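Timing loop dropping transponders, Solldale short oval — log

Status: open, workaround in place

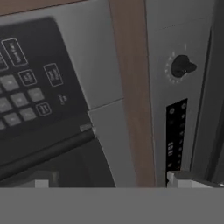
Started in practice for the stock hatch class. 26 cars out, decoder only giving us 12 on the first couple of laps, then most of them come back, then gone again. Lap counts all over the shop. Race control went to hand scoring for heat one.

Kit: Harasym decoder, loop under the start line, Rikum software on the laptop in the tower.

14:10 — rebooted decoder. No change.

14:25 — swapped the laptop lead. No change. Passings missing on the decoder's own log as well so not a Rikum fault, leave the software alone please.

14:40 — car 39 never shows at all. Driver's transponder is flat, charged it in the scrutineering bay, fine after that. Seperate problem, ignore.

15:05 — noise reading on the loop is high. Drops when the PA is off. Goes right back up when the commentator starts talking. PA cable was run alongside the loop feed after the new speakers went in, same duct.

15:30 — pulled the PA cable out and laid it over the fence side. Noise down by half. Heat two, all cars counted, one double hit on the leader which I deleted by hand.

Heat three lost two cars on lap nine, both running nose to tail on the inside line. So not fully cured. Loop may be damaged at the infield end, tarmac has lifted there since March.

Still to do:
Tobiloba Okonkwo to test the loop resistance before the next meeting
Reltetti quoted 1,000 for cutting in a new loop, need a yes or no from the club
keep a lap scorer on every race untill this is closed, pencil and paper

Results for heat one are from the hand sheets. If a driver querys them send them to the tower, dont change anything in Rikum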